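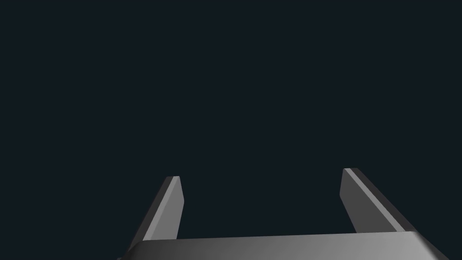 Two gripper fingers against a dark background (computer-rendered).

Home | Courses | Handouts | Tide tables | Contact

Filed under: Sea Angling, Course Handouts, Unit 2

Unit 2: Reading the water before you fish

These notes go together with the talk on Sunday. Please read them before we go to the harbour at Trumberg, and bring them with you, because I will refer to the headings. If you missed Unit 1 (knots and terminal tackle), you can still follow this one, but practise the uni knot at home.

1. What we mean by "reading the water"

Most beginners look at the sea and see one flat surface. They choose the place where it is easy to park or easy to stand. Sometimes this works. More often the fish are 200 metres away, at a place where the current brings them food and where they do not have to swim hard to get it.

To read the water is to look for such places before you put a rod together. Please give it twenty minutes. I know it is difficult to stand still when other people are already casting.

2. Tide

The tide is the first thing to check. In our area the flood runs north along the coast and the ebb runs south, but inside the harbour it is more complicated. The outer wall turns the current, and for the first part of the flood there is a slow back eddy on the inner side. Bass use this eddy. Mackerel do not seem to care for it and pass outside.

Terms you should know:

Slack water: the short period when the current almost stops. It does not always come at the same moment as high or low water. At the Saser channel it comes clearly later than the printed time of high water, so do not trust the table alone.

Spring tide: large difference between high and low, strong current. Heavier leads are needed.

Neap tide: small difference, weak current. Good for learning, as you can hold the bottom with light tackle.

Flood and ebb: rising and falling tide.

A common mistake is to use the tide table of a different port. Write the name of the port on top of your page and check it again in the evening. Remember also the summer time correction, which some tables include and some do not.

3. Current and structure

Fish such as bass, pollack and wrasse like to be near something: a rock, a wall, a wreck, the edge of a weed bed. We call all of this structure. When a current meets structure it divides, and behind the structure there is a calmer area. The line between fast and calm water is called the seam. You can often see it as a change in the surface, smooth on one side and small ripples on the other. Foam and pieces of weed collect along it.

Cast up-current of the seam and let your bait come down along it in a natural way. If you cast directly into the calm water, the line will be pulled by the fast water in between and the bait will be dragged out again. In Unit 3 we will see how to lift the rod to avoid this.
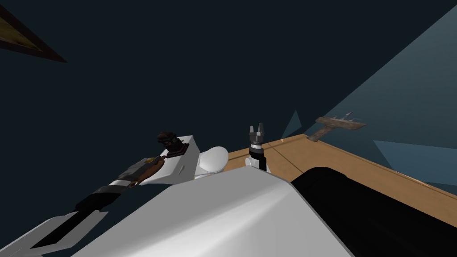 On the ebb the same rock has its calm area on the opposite side. Students forget this very often. A place which was good in the morning may be empty in the afternoon, and the reason is only that you are standing on the wrong side of it. Make a small drawing in your notebook with one arrow for the flood and one for the ebb.

4. Depth and bottom

From the shore we cannot use an echo sounder, so we use a lead. Tie on a plain lead without hooks, cast it, and count the seconds until the line goes slack. Then wind in slowly and feel with the rod tip.

Sand: the lead slides with even, light resistance.
Mud: the lead is heavy to start, then comes free suddenly.
Stones and gravel: many small knocks.
Rock: it stops. If it stops hard, do not pull more. Walk a few steps to the side and try from a different angle.
Weed: the resistance becomes soft and grows.

Do this in a fan, from left to right. Write down what you felt. On the beach at Hayat there is a gully which runs parallel to the shore, much closer than people expect, and at high water many anglers cast over it. The first time I fished there I did the same for a whole evening and caught one small whiting.

5. Light, wind and clear water

Bass come closer to shore when the light is low. In bright sun and clear water they become careful, and you may need a thinner leader or a longer cast. After two days of onshore wind the water has colour and the surf stirs up worms and small crabs. When the wind drops and the swell is still there, it is usually the best moment of the week.

Offshore wind makes the sea flat and the casting easy. It feels like good conditions, but for surf fishing it is mostly poor. For float fishing from the wall I do not mind it.

Birds are useful, with some caution. Terns diving in one place mean small fish near the surface, and there may be mackerel below. Gulls sitting on the water mean nothing, or they mean that someone has been cleaning fish.

6. Water temperature

Temperature changes slowly in the sea. In February the water is often at its coldest, although the days are already getting longer, and this disappoints many people who want to start early. Keep a simple thermometer on a cord and measure always at the same place and the same depth, otherwise the numbers cannot be compared.

7. Safety on the wall and the rocks

Watch the waves before you go down, also when the sea looks calm. Larger ones come from time to time and can wash over a rock which was dry until then. Never turn your back to the sea when you are tying a rig. Plan your way back before the flood covers it. At Ison the path between the two rock platforms closes well before high water and there is no other way up.

Wear a lifejacket on the rocks. Tell a person at home where you go and at what hour you will return. This is a rule of the course and I do not discuss it.

8. Homework

a) Choose one place which you can visit twice, once on the flood and once on the ebb. Do not fish. Draw the seams and the calm areas each time.

b) Do the lead exercise from one position and describe the bottom in your own words. One page is enough.

c) For the next session, find out the time of low water at Trumberg and the time when the current in fact stops. Note the difference in minutes.

Reading for this unit is on page 214 of the course folder, with the chart of the Saser channel. The photocopy is a bit dark near the lower corner; the depth contours there are easier to see on the large chart in the classroom.

For Unit 3 please bring a rod, a reel filled with at least 300 metres of line, and leads of different weights.

Related handouts
Unit 1: Knots and terminal tackle
Unit 3: Presenting a bait in moving water
Float fishing from the harbour wall
How to use a tide table
Keeping a fishing notebook
Collecting and storing lugworm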